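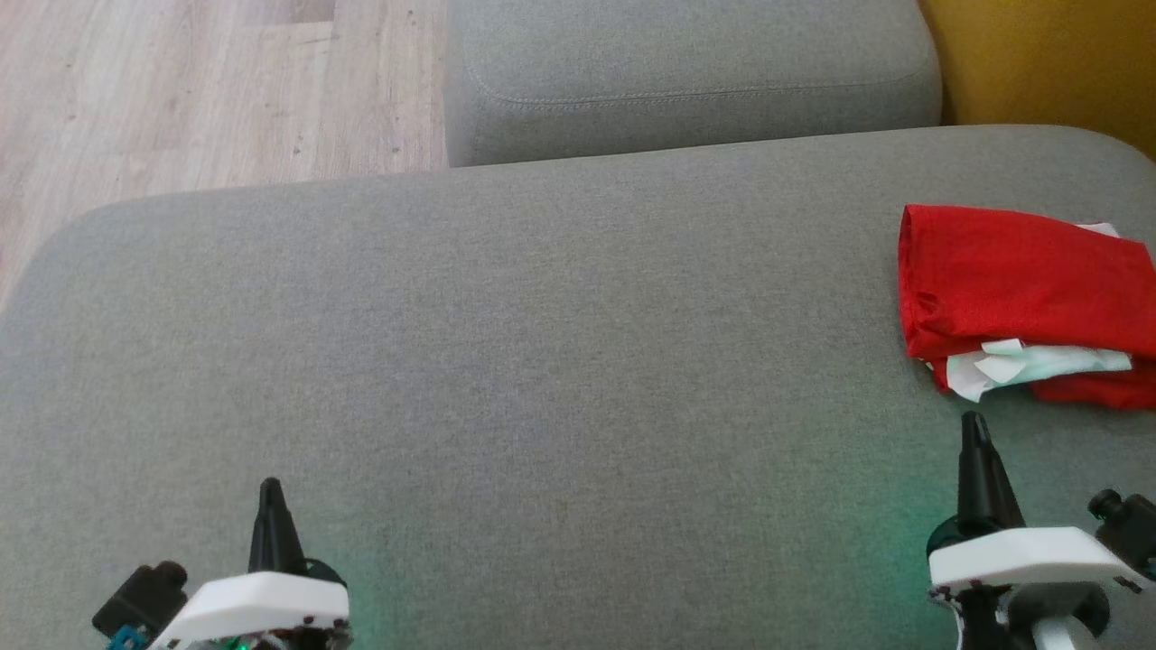
Windura extends robot trial to Flerkidell rental fleet

Furniture rental and home staging firm Windura has extended its trial of two-armed robots at the Virkcombe service centre, where staff prepare returned sofas, chairs and soft furnishings for their next lease.

Under the program, which began in February, the robots clear and fold fabric items left on seating before a piece moves on to inspection. The work was previously shared among the centre's 30 employees at the start of each shift, and was among the tasks most often named in reports of back and shoulder strain.

The company said no positions had been removed as a result of the trial. A total of 22 employees have completed training as cell operators, a new classification that carries a higher hourly rate and covers start-up checks, fault clearing and the review of items the robot has set aside. Inspection, stain treatment and upholstery repair continue to be done by hand.

Windura acknowledged that the change had not suited everyone. Operators now spend longer periods in one spot, and several asked to return to the repair benches after their first month. A rotation was introduced in response, with no employee assigned to a cell for more than half a shift. Start times on the early roster have also moved from 5:30 am to 6 am.

The Paracha Workers' Association, which represents employees at the centre, said it supported the rotation but would seek to have it written into the next agreement. It has also asked that recordings made by the robots' cameras be kept out of performance reviews. Windura said it had agreed to the request in principle and that wording was being settled.

The centre handles over 3,000 pieces of seating a year. The next stage will add 313 sofas from the Flerkidell rental fleet, including older models with loose covers, which the robots have not yet worked on. Results will be provided to employees before any decision is made on a permanent installation.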